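Acta de la reunión de seguimiento del mobiliario auxiliar
Sala Dratutholm, abril, 9:30 h
Preside: Kęstutis Sepp
Asisten: áreas de Almacén, Compras y Mantenimiento

1. Acta anterior
Se aprueba con una corrección en el punto 4: donde decía «estanterías Mathur» debe decir «armarios Mathur».

2. Inventario
Almacén presenta el recuento de artículos pequeños pendientes de ubicar. De las 2.000 referencias previstas, 1.372 tienen ya armario y balda asignados. Quedan sin asignar unas 628, en su mayoría frascos, libros y material de limpieza. Compras pide que los libros se codifiquen por lomo y no por cubierta, por ser lo que queda a la vista una vez colocados. Se acepta.

3. Armario de puerta curva
Se revisa el armario blanco instalado junto a la mesa de clasificación. Mantenimiento informa de que la puerta abre hacia el lado de la mesa e invade parte de la zona de trabajo. Kęstutis Sepp propone mantener la orientación actual y fijar una franja libre en el tablero, sin objetos depositados mientras se carga el armario. Almacén señala que la franja reduce el espacio para las pilas de libros. Se acuerda probarla hasta la próxima reunión.
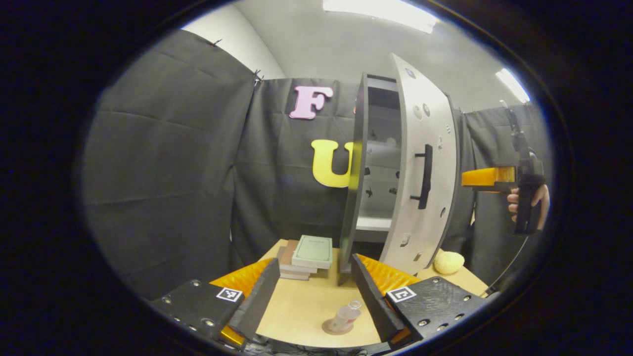 Armario con la puerta abierta. En la mesa, frasco con tapa plateada, pila de libros y esponja amarilla.

4. Criterios de colocación
a) Libros: en horizontal, el mayor debajo, con los cantos alineados.
b) Frascos de vidrio: en posición vertical y con la tapa cerrada. No se colocan encima de libros.
c) Esponjas y paños: en recipiente aparte. No comparten balda con papel.
d) La puerta se acciona siempre por el tirador, no por las perforaciones.
Compras pregunta si el apartado c) afecta a los artículos todavía precintados. Se responde que no.

5. Suministros
Se recibe la oferta de Surnley para baldas de repuesto, por importe de 739 euros, transporte incluido. La de Nullow llega sin plazo de entrega y se devuelve para completar. Sin decisión.

6. Tareas
Almacén: asignar ubicación a los libros pendientes.
Mantenimiento: marcar la franja libre y revisar las bisagras.
Compras: reclamar el plazo a Nullow.

7. Ruegos y preguntas
Mantenimiento solicita copia de la llave del cuarto de herramientas. Se concede.

Se levanta la sesión a las 10:25 h.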